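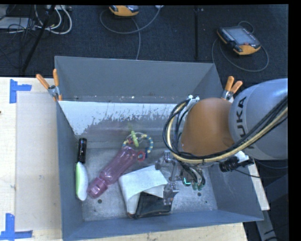
Figure 3. Mixed household items in a gray bin on a pale wooden tabletop, including a pink bottle with a ribbed cap, a ring toy, a shiny black cylinder, and a white folded cloth draped over a black pouch.

4.2 Composition of mixed bins

Most households in the study kept at least one container with no fixed purpose. Participants called it the catch-all, the hall bin, or simply "the box." We use the term mixed bin for any open container whose contents share no single category of use. Toys, drink bottles, cloths, and small bags often ended up together, although the same homes had drawers or shelves set aside for each of them.

To compare bins across homes, we sorted items by how they behave when stored, following the scheme proposed by Gounder in the Thampi pilot. Rigid items keep their shape and tend to roll or slide to a wall. Soft items take the shape of whatever is under them. Linked items, such as toys with parts attached to a loop, fall between the two. The bin in Figure 3 has all of these. The bottle and the cylinder are rigid, the cloth is soft, and the ring toy, with its blue and yellow striped segments, was coded as linked.

Covering was the most common problem participants reported. A cloth or garment placed in a bin hides what is under it, and people searching for a small item often lifted the cloth, put it down somewhere else in the same bin, and covered something new. The cloth and pouch in Figure 3 show a mild case, in which the pouch can still be made out. We scored such items as partly covered. Items with no visible part were scored as covered and left out of the search measure.

Pouches were hard to place in the scheme. A full pouch acts like a rigid item and an empty one like a cloth, and a closed zipper gives the coder no help. Coders Debora Bianchini and Lakshmi Gounder disagreed on pouches more than on any other item type. We settled on coding every pouch as soft unless the participant told us it was full.

The full set holds some 700 item records from 26 homes in Pliria and Illier. Bins were recorded as found, and participants were asked not to tidy on the day of the visit. Visits took place in August, when schools were closed, and toys may be overrepresented for that reason. Section 4.3 reports how the item types were spread across rooms.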